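Livanlow Bins & Trays
Home Shop Care Guides FAQ Delivery Contact

Support > Care Guides > Metal Bins and Sorting Trays

Metal Bins: Frequently Asked Questions

Last reviewed 2021-07-07

These are the questions we get most often about our open metal bins: how to clean them, what to put in them, what the marks mean, and when it makes sense to repair or replace one. Answers apply to plain and divided bins unless we say otherwise.

BUYING AND SIZING

What is the difference between the Skedix and the Tirix?

The Skedix is a single open bin with no divider. The Tirix is the same body with a sloped metal panel running the full width, which makes a larger area in front and a narrower compartment at the back. Most people who sort small things on a table want the Tirix. If you only need a place to drop things, the Skedix is cheaper and easier to wipe out.

Can I add a divider to a Skedix later?

No. The divider in the Tirix is fitted before the body is finished. We have seen homemade dividers held in with tape or magnets, and they work for light objects, but they shift when you tip the bin. A piece of wood cut to the inside width holds better than either.

Why is the divider sloped?

Things that land on it slide back down to the floor of the front area, where you can reach them. With an upright panel, small objects end up in the corner and you have to dig for them. The slope does take some floor space, so measure your largest item before you order.

How do I measure for a bin?

Measure the inside of the space where it will stand, then allow for the walls, which lean outward. The top is wider than the bottom. Customers who measure at tabletop height and forget this are the main reason we take bins back. If the bin will sit next to a wall, leave a gap wide enough for your fingers, or you will not be able to lift it.

Do I need both compartments?

You can leave the rear one empty. Many people do, and use it only when they need to set something aside for a minute. It is also a good place for a cloth or a scoop.

PLACING THE BIN

Will it scratch my table?

It can. The bottom edge is folded metal, and it will mark a soft wood top if you drag the bin. Lift it. If the bin has to slide, put felt under all four corners. On a pale wooden top, metal can also leave gray rub marks, and these usually come off with a damp cloth and a little dish soap. Do not use a scouring powder on the wood.

Can it stand on carpet?

Yes, but a thick carpet makes it rock when you reach in from one side. We prefer a table or a bench. If your table stands on carpet, check that it is level first, or round things will all roll to the same corner.

How high should it be?

High enough that you can see the floor of the bin without leaning over the edge. For most adults who stand while they sort, a normal table is a little low and a kitchen counter is about right. Children do better with a low table.

What are the holes in the floor for?

Some bodies have round holes in the floor. You can use them to bolt the bin to a bench, or leave them open so that water runs out after washing. If you keep small parts in the bin, cover the holes from underneath with tape. Check the tape every few weeks, as it loosens when it gets damp.

WHAT TO PUT IN IT

Can I mix shapes?

Yes. Balls and cubes behave differently, though. A cube stays where it lands, more or less, and a ball goes wherever the floor tips. Lemons and other long fruit roll in a curve and tend to finish against a wall. If you are using the bin for a sorting activity, a mixture makes it more interesting.

Is it safe for food?

The bin is not sold as food equipment. Whole fruit with the peel on is fine for a short time. Do not put cut fruit, bread or anything wet directly on the metal, and do not store food in it overnight. Lemon juice and tomato juice are both acidic and will dull the surface where they sit. If something splits, wipe it up the same day.

Is play food all right?

Play food is fine and does less damage than the real thing. Painted pieces may leave a little color on rough metal, and rough metal may wear the paint. If the pieces matter to you, put a liner in.

What is the weight limit?

We do not give one figure, because it depends on where the weight sits. Spread over the floor, a load you can lift comfortably will not hurt the bin. The divider is the weak point. Do not lean on it, stand things on its top edge, or use it as a handle.

Can I store tools in it?

You can, and people do, but hand tools scratch the floor faster than anything else. Put down a rubber mat first. Keep blades out of any bin that somebody else reaches into.

CLEANING

How should I clean it?

Empty the bin and tip out the dust. Wash it with warm water, dish soap and a soft cloth, working from the top of the walls down. Rinse and dry it right away, and go over the fold at the bottom of the rear compartment a second time. Water sits there.

Can it go in the dishwasher?

No. It will not fit in most machines, and the detergent turns bare metal cloudy.

There is a reddish-brown stain in the back compartment. Is it rust?

It may be. Rub it with a white cloth and a few drops of cooking oil. If the cloth comes away orange, treat it as rust: rub lightly with fine steel wool, wash, dry, and wipe on a thin film of oil. If nothing comes off on the cloth, it may be an old stain from something that stood there, and you can leave it alone. The strip along the bottom of that compartment gets worn and is the first place to look.

How do I get rid of scratches on the divider?

For the most part you don't. The divider gets scraped every time a hand or a scoop pulls something up it, so you end up with vertical lines near the top and a rougher band across the middle. Polishing makes the band shinier than the metal on both sides, and then it shows more. We suggest leaving it.

Is whitish scuffing on the floor a problem?

No. It is surface wear and shows up mostly in the center and toward the front, where things get dropped. Run a fingernail across it. If your nail does not catch, there is nothing to fix. If it does catch, sand that spot with fine paper and wash the dust out.

Can I repaint it?

Yes, with a spray paint made for metal. Sand first, wipe with alcohol, and put on two thin coats. Let the paint cure as long as the can says before you load the bin. Painted floors chip, so you may want to paint the outside only.

Should I use a liner?

Use one if noise bothers you. A cube dropped on bare metal is loud, and a table underneath makes it louder. Thin foam or a cut piece of rubber matting will do. The drawback is that you have to lift the liner out to clean under it, and people forget.

USING IT FOR SORTING

How many objects should I start with?

Start with a few and leave plenty of floor showing. It is easier to pick things up when they are not touching. Add more once the first set is easy.

Which colors work best?

Strong ones. Red, green and yellow all stand out against gray metal. Gray, black and dark blue are hard to find at the bottom of a bin, especially in the evening. Keep in mind that bright objects reflect in the divider when they lie close to it, and small children sometimes reach for the reflection.

How can I make it harder?

Use two things of the same color but different shape, such as a yellow cube and a lemon. Anyone who has been sorting by color will have to stop and look again. You can also move the objects up against the walls, where there is less room for fingers.

Where should the sorted things go?

Some people move them to the rear compartment, and some use a second bin beside the first. Two bins are faster if more than one person is working. With one bin, keep the back for finished pieces and the front for everything else, and be strict about it.

ORDERS AND RETURNS

Can I return a bin I have used?

Within 3 weeks, yes, as long as it is not bent or painted. Light scratches are fine. Please wash it.

Do you sell large quantities?

Yes. We have shipped more than 1,000 bins in a single order — mostly to schools and packing rooms. Write to us before you order so that we can check stock. Large orders go out from our Abou Zeid warehouse and take longer than single bins.

Do you sell replacement dividers?

Not at present. If your divider has come loose at one end, contact us before trying to bend it back. It can often be refitted.

When should I replace a bin?

When a wall is bent enough that the bin rocks, when an edge has turned sharp, or when rust has gone through. Scratches and dull patches alone are no reason to buy another one.

Contact | Returns | © 2021 Livanlow | Back to top

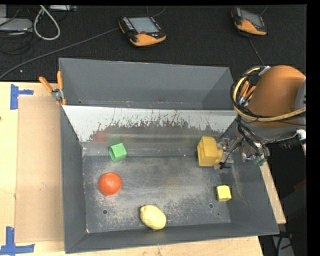 Hatem Chraibi: The oil trick worked on the back strip of my Tirix, but I had to do it twice before the cloth came away clean. Could you add something about which tape to use under the floor holes? Ordinary packing tape gave up on me after the second wash.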